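Print this page | E-mail this page

Sharps and Medication Supplies at Home: Frequently Asked Questions
Udmont Community Pharmacy, Plerkstead

Who can use the sharps return program?
Any resident of Plerkstead or Grornby who injects at home. You don't need to have filled your prescription with us. Pet owners giving injections under a vet's direction are also covered.

Is there a charge?
Containers are free, up to 3 per household per quarter. Further containers are sold at cost.

What goes in the container?
Syringes, pen needles, lancets and auto-injectors. Place the whole syringe in the container, needle first, straight after use. Do not recap, bend or snap the needle. Vials without sharps attached go in the medication return bin at the dispensary counter.

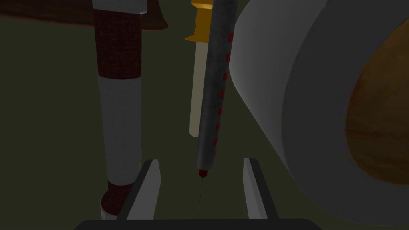 Syringe with graduation marks and needle.

How do I read the graduation marks?
Read at the edge of the plunger seal nearest the needle, with the syringe held upright at eye level. Insulin syringes are marked in units; most others are marked in millilitres. The two scales are not interchangeable. If your new syringes are marked differently from the last box, ring us before drawing up a dose.

When is a container full?
At the fill line. Lock the lid and bring it in. Containers filled past the line, or with the lid taped, can't be accepted.

Can I use a bottle or a jar from home?
No. Glass breaks and soft plastic is easily pierced. If you've run out of containers, call extension 224 and we'll set one aside for pickup.

Where should I keep supplies?
Somewhere dry, out of reach of children and away from direct heat. Kitchens are convenient, but the shelf above a kettle or coffee maker gets steam and warmth every day. Unopened insulin belongs in the fridge, well clear of the freezer compartment.

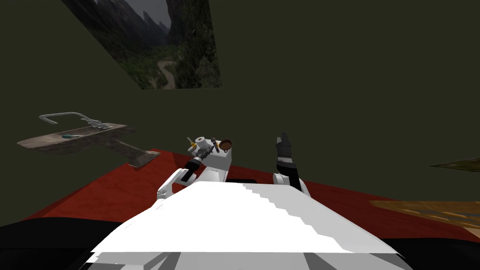 White countertop unit on a red counter.

Do you collect from home?
Yes, for customers on the Karam delivery route. Leave the locked container with your name on the label and hand it to the driver in person. Requests received by 11 a.m. go out the same afternoon.

What if someone is pricked by a used needle?
Wash the area with soap and running water, don't squeeze it, and see a doctor or emergency department right away.

Who do I contact about the program?
Maarja Sakalauskas, dispensary manager, extension 224.

Print this page | E-mail this page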